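Studio Notes > Surface > Overglaze Work > Laying a flat enamel ground

Last updated: April

Laying a Flat Ground of Opaque Overglaze Enamel

These notes cover a single flat field of opaque enamel on a glazed porcelain plate, applied by brush and evened out with a silk pad. The method suits borders, reserved panels and solid wells up to the size of a dinner plate. It does not suit transparent enamels, which show every change in thickness.

The work assumes a fully fired, unchipped glaze and a kiln with a controller that can hold a set point. Check the cone range on the supplier's sheet before starting. Enamels from different makers mature at different temperatures, and two that look identical as powders may not share a firing.

Materials

Powdered opaque enamel, lead-free
Fat oil or a ready-made grounding oil
Turpentine or a low-odor substitute
Glass muffle or a ground glass slab
Flexible palette knife
Flat brush, soft hair
Cotton wool and closely woven silk
Denatured alcohol and lint-free cloth
Water-based resist, colored so it can be seen on the glaze

The test plates for these notes were Kokmont blanks, a hard white porcelain with a thin glaze. The oil was Barasa grounding oil. Any slow, self-leveling oil can replace it, but open time will change and should be tested first.

Grinding the enamel

Tip the powder onto the slab and wet it with a few drops of alcohol. Grind with the muller in a figure eight until the sound changes from a scratch to a low hiss. Scrape the paste back to the center with the knife and repeat. Opaque whites and yellows take longer than greens because the opacifier tends to clump. A clump that survives grinding will show as a raised pimple after firing, and it cannot be polished out without breaking the surface.

Let the alcohol evaporate completely. Work in the oil a little at a time. The mixture should stand in a low mound and slump slowly when the slab is tilted. If it runs, it is too thin for a ground – add powder and grind again.

Preparing the plate

Wipe the glaze with alcohol and do not touch it afterward except at the foot. Mark the border with a soft pencil made for glazed ware. Paint resist over every area that is to stay white, overlapping the pencil line by the width of the line itself. Leave the resist until it no longer feels tacky.

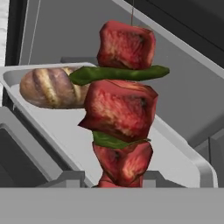
Opacity is controlled by the thickness of the coat, and thickness is best judged against a sample tile fired beforehand. Paint a strip on the tile, pad one end well and leave the other end as brushed. After firing, the padded end should be a single even tone. The brushed end will vary, much like the red of the skewered meat, where paler pink streaks run through the deeper color. Iron reds and rose enamels show this fault most clearly. If the padded end is also streaked, the enamel was under-ground or the coat was too thin.

Brushing and padding

Load the flat brush and cover the field in one direction, then cross it at a right angle. Stop when the glaze is covered. Working over the same spot after the oil begins to pull will lift it.

Make the pad by wrapping cotton wool in silk, gathered tightly so there are no creases on the face. Dab straight down and lift straight up. Do not drag. Begin at the border and move inward, turning the plate on a banding wheel. Change the silk when it stops taking up oil. On a 34 cm plate, expect to use two pads for a full ground.

Peel the resist while the enamel is still soft. Lift one corner with a needle and pull low and outward, away from the colored field. Clean stray specks with a damp, pointed stick.

Drying

Stand the plate flat under a cover, out of drafts. Barasa oil needs roughly seven hours at room temperature before the plate can be moved. Other oils may need overnight.

Firing

Vent the kiln until the oil has burned off. Close it, climb steadily to the maturing temperature given by the supplier, hold briefly and cool with the lid shut. Shiela Magbanua, who fired the test plates in a Jomex front loader, kept the bung out well past the point where the smell had gone. Her plates came out free of the gray bloom that trapped smoke leaves on opaque white.

A second coat is normal. Grind fresh enamel for it, apply it thinner than the first and fire slightly lower.

Common faults

Crawling: grease on the glaze, or too much oil.
Flaking: coat too thick, or enamel and glaze poorly matched.
Dull surface: underfired. Refire the plate before adding color.
Pinholes: oil not fully dry, or an early climb that was too fast.
Ragged border: resist peeled too late.

Volkan Polat uses the same method with Tritent turquoise on bowls, but pads from the center outward to keep oil from collecting in the well. Deep forms should be rested upside down on three stilts while the oil levels.

Filed under: enamels, porcelain, overglaze, kiln practice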